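Pevport Ato

Pevport Ato is a tabletop robot arm kit sold for teaching and small laboratory work. It is made by Pevport and is best known for its block-sorting lessons.
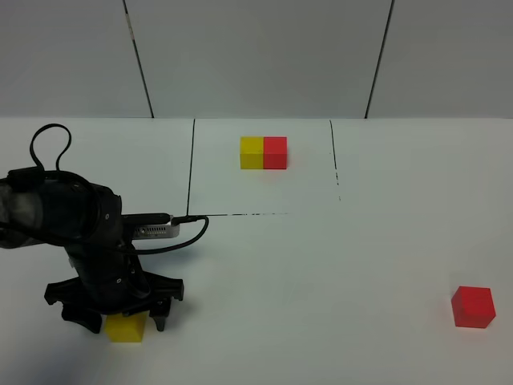 Kereama finds the kit easy to start with but too dear for one classroom, and would like to see it lent between schools before more of them are asked to buy. The same view appears in several reviews of the product, and Pevport has answered it by offering a hire service beside the normal sale.

Contents of the kit

The kit is delivered in 2 cases. The larger case holds the arm, and the smaller one holds the gripper, the cables, a set of coloured cubes and a printed course book. A computer is not included. The table must be provided by the buyer, and the course book asks for a plain, light surface on which lines can be drawn with a marker pen. In the usual layout a black arm with a claw-like gripper works over a white tabletop, with yellow and red cubes as the objects to be moved. A drawn rectangle on the table serves as the goal area.

The complete set costs 1829 euros. Spare fingers for the gripper are sold separately, as are extra cubes.

Lessons

The course book has 133 pages and begins with moving the arm by hand controls. After this the learner teaches the arm a few fixed positions and saves them in a list. The first full exercise is to pick up one cube and put it down in the goal area. Later exercises ask for two cubes placed side by side, then for a given order of colours, and at the end for a small tower.

Cubes which stand turned at an angle are treated in a chapter of their own, because the gripper has to be turned also before it closes. Many learners find this chapter the most difficult, and the second edition of the book has more drawings for it.

Software

The arm is controlled by a program called Erent. It can be used with simple command blocks or with written code, and the learner may change between the two at any moment. Erent keeps a record of each run, so that a teacher can play the movement again at a lower speed. The first version often lost the saved positions when the computer went to sleep. This fault was corrected in the update of 31 May 2022.

Hire service

Schools can hire the complete kit for 251 euros per month. The price includes delivery and collection, but not damage to the fingers of the gripper. The service is closed in July, when the arms are cleaned and measured again.

Reception

Reviewers have praised the course book and the quiet movement of the arm. The short power cable was criticised, and so was the lack of a lid for the box of cubes. Some teachers have also written that the chapter on colours comes too late in the course.

See also

Educational robotics
Pick and place
Robot gripper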